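Naltik desk lamp and pencil case: four months at a work table

I bought the Naltik lamp and the matching pencil case together in the Flovstead shop, which sells them side by side under the Fleda name. The lamp was 29 dollars and the case was on the next shelf, so I took one of each. Both have been in daily use at a shared wooden work table since the start of the school term.

The lamp

The base is a round disc with a thin pole coming up from it, and a bell-shaped shade at the top. Mine is red. It also comes in gray and a dark green that looked close to black in the store. Assembly is one screw under the base and takes a couple of minutes. The wrench in the box is poor and I used my own.

The base takes up very little table, and that is the main reason to buy this one over the Gowda lamp I had before. The Gowda had a clamp and a longer arm, but it drooped a little more every week. The Naltik has no arm to droop. The trade-off is reach. You have to put the lamp where you want the light, and if you spread large sheets of paper you will be moving it.

The switch is on the cord. Some people hate that. I got used to it, though I still reach for the shade first when I sit down in the evening.

The bulb that comes with it is 3000 K, a warm white. Fine for writing and reading, a bit yellow for matching colored pencils. I swapped it for a cooler one in December and put the original in a drawer.

The pencil case

A shallow pink plastic box with rounded corners, a glossy finish and a small tab on the lid. The lid opens wide and stays out of the way, so you can use the case as a tray while you work. With the lid shut it slides into a backpack without catching on anything.

It holds 20 pencils if you don't mind them lying on top of each other. A full-size pair of scissors does not fit. Thick markers fit but the lid has to be pressed down. There are no dividers inside, and small things like erasers and sharpeners end up wherever they want - I would pay a little more for one partition.

The gloss shows fingerprints. A damp cloth takes them off.

The case and the lamp on the table, with the case closed in the first picture and open in the second: 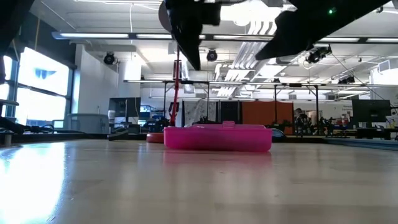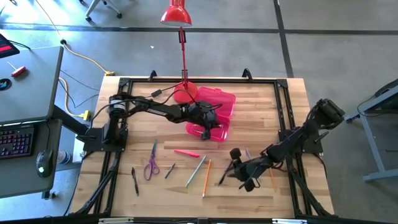

Who should buy them

The lamp suits a small desk or a shared table where space is tight. Skip it if you draw or sew and need light from directly overhead. The case is good for a basic set of pens and pencils and too small for an art kit. I would buy the lamp again at the same price. The case I would buy again on sale.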